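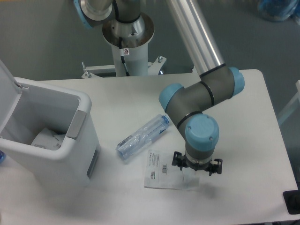
Furcombe Student Robotics Club
Sorting Table Checklist, with comments
Filled in by Leire Herrero, Nov 27, 2025

Hello again, everyone. Same list as last time, with my notes written under each item so that whoever runs the next session can see what I was thinking (and argue with me, which you are always welcome to do). Please read the whole thing before you switch anything on, even if you've done this more often than I have.

1. Mounting and base bolts. OK.
Checked by hand and then with the wrench, and Eero went over them after me. No movement at all. Please keep doing this one with two people, it's a nice habit and it only takes a moment.

2. Warning label on the base column readable. OK.
Give it a gentle wipe if it gets dusty. Gentle, please!

3. Base cable clear of the arm's path. OK, with a comment.
I walked the arm through the Vanhove routine at low speed and watched the cable the whole way. It stayed put, but I would still like a second tie on it before the December open evening.

4. Bin on its mark, lid fully open. OK.
The lid has to be all the way up before the arm goes anywhere near it. We set the drop height for an open lid, and I don't want anybody finding out what happens with a half-closed one.

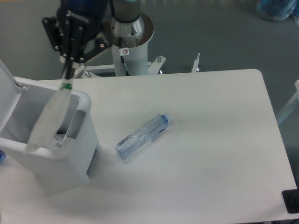 Item 4: bag held over the open bin, bottle still on the table.

5. Practice items empty and clean. OK.
Empty bottles only, dear friends, and caps on. Bags and wrappers should be shaken out first. Zuzanna keeps the spares in the Umley crate.

6. Drop point over the bin. NEEDS WORK.
Long items are the trouble. The program goes by the middle of the item, and a bottle can easily end up lying across the rim. Stop the arm fully before you reach in to move one, every single time.

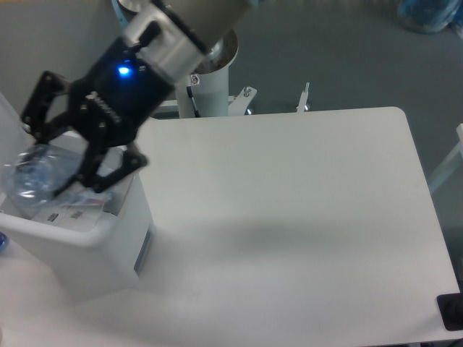 Item 6: bottle resting partly over the top of the bin.

7. Gripper opens fully and fingers move freely. OK.
Look at the small screws on the linkages while you're there. Run counter at the start of my check was 2,176, and the screws are due again 200 runs after that.

8. Stop button tested. OK.
Tested 2 times, once standing still and once moving.

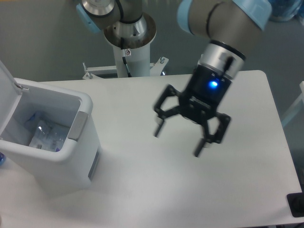
Tharun Gowda: On item 6, could we turn the gripper before the drop so that a bottle goes in end first? I have a version of the drop routine that does it, and I'd be glad to try it at low speed with someone on the stop button.

Yes please, Tharun, and I'll happily be the someone. Leave item 6 marked as it is until we've tried it together, and write the result under this line so the Drimberg group gets the same copy we do.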